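The Long Wait at Door 12

I got to the Forsberg yard outside Hernstead before sunup, which my wife will tell you is not like me at all. The fog was sitting right down on the trailers, and the only place with lights on was the drivers' lounge, where somebody had made coffee strong enough to strip a bumper. I had two cups. I was going to need them, as I'd signed on to spend a whole day riding in the passenger seat of a truck that, for much of that day, wasn't going anywhere.

I've been writing about freight for a good while now, and most of what I write has to do with rates. Spot rates, contract rates, fuel surcharges, who's squeezing who. I like that stuff (somebody has to!), but every time I talk to drivers they want to talk about docks. How long they sit at them, how they get treated there, and whether anyone ever pays them for it.

So I asked Forsberg if I could come along on a regular run, and they picked one for me: a load of canned goods out of Hernstead to the grocery warehouse at Clesby, then an empty trailer back. It's 273 miles round trip. On paper you'd be home in time for supper with hours to spare.

The driving part was lovely. My driver has been on that road so long she knows which overpass has the bad joint and slows down for it before you've even seen it. She asked me to leave her name out, and I said sure. She's paid by the mile, same as most of the folks at Forsberg, and she explained to me, very patiently, that this means she's paid for the part of the job she enjoys and mostly not for the rest.

We pulled up to the guard shack at Clesby ahead of our appointment. The guard took our number, gave us a pager like the ones you get at a chain restaurant, and waved us over to a gravel lot with a long row of other trucks in it. Then we waited.
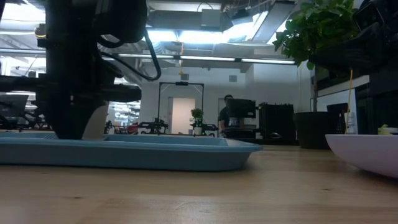

The first hour went by fast enough. She did her paperwork and I asked too many questions. The second hour was slower. Detention pay is supposed to kick in after two hours, and it does, sort of. The carrier bills the shipper, the shipper argues about the time stamp, and months later a piece of it might turn up on a driver's check. Forsberg's billing office let me look at their claims for the past year. They filed 1,614 of them. They got paid on 1,000, and a good many of those were knocked down before the money came through.

I asked the office why they don't just stop hauling to the slow places. They laughed at me, nicely. Clesby is a big account, and a carrier that walks away from it this fall will be begging for those loads back in spring.

The pager finally buzzed well into the afternoon. We backed into door 12, the trailer rocked a little as the forklift went in and out, and the unloading was over in less time than I'd spent eating my sandwich. All that sitting for that! I could feel myself getting mad on her behalf, and she just folded up her crossword and put it back in the visor.

What she was worried about was her clock. A driver's on-duty day runs out whether the wheels are turning or not, and by the time we had our signed papers there wasn't a lot of room left. We made it back to Hernstead, but she skipped her dinner stop to do it, and I ate crackers out of the glove box.

It doesn't have to go like this. A week later I went to see Arard, a smaller outfit that packs pet food and ships it all over the region. They run what's called drop and hook – you leave your full trailer, pick up another one, and go. Arard had to buy extra trailers and pave a field to do it, and the yard manager told me the paving bill still makes him wince. But drivers are in and out before the coffee's cold, and when trucks got scarce last winter his loads still moved. Carriers will knock a little off the rate for a place like that, he said, though he'd rather I didn't print how much.

I called Clesby to ask about all this and got a polite statement saying the warehouse is reviewing its appointment system, with changes to be announced on Tue 5 October. My driver had heard about the review already. She's got a load going in there that same morning, and she's packing two sandwiches and a new book of crosswords.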